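The Drusen Ledger

1

Pongsak Ongart took the early bus out to Granthorpe and got off one stop before he needed to. Vy Tạ had told him to walk the last part and see who walked it with him. There was a woman with a pram, and a man in a green coat who stopped to tie his shoe outside the chemist's.

When Pongsak looked again from the corner, the man was still tying it.

He went on past the Nakpan warehouse and into the café opposite the gates. Vy had the table by the kitchen door. She pushed a cup across to him and left her hand flat on the newspaper beside it.

"You were followed," she said.

"Green coat. I think he wanted me to see him."

"Then there's another one." She lifted the corner of the paper. Underneath was a single sheet, folded twice. "Drusen kept two sets of accounts. This is from the one Gendex never saw. Payments of 500, then 700, then 1000, all to the same name."

He read it. The name was his brother's.

"He's been dead since June," Pongsak said.

"The last payment was in August."
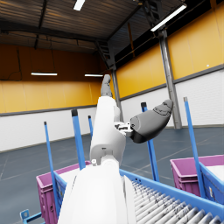
2

They left by the kitchen. The cook looked at Vy, then at the back door, and went on chopping onions. She had paid him already, or frightened him – Pongsak didn't ask which.

The yard behind the café ran down to the canal. It had started to rain. Vy walked quickly with her collar up and talked without turning her head.

"Did you see the body?"

"I saw a coffin."

"Who told you it was him?"

He had to think about it. There had been a telephone call, then a letter with the Drusen crest at the top, then a man at the church who shook his hand for too long. He had worn a green coat.

Pongsak stopped on the towpath. Across the water a car was parked under the trees with its lights off, and as he watched, the driver's door opened.

"Vy," he said.

She had seen it too. She put the folded sheet into his pocket and buttoned the flap over it.

"Don't run until I do," she said.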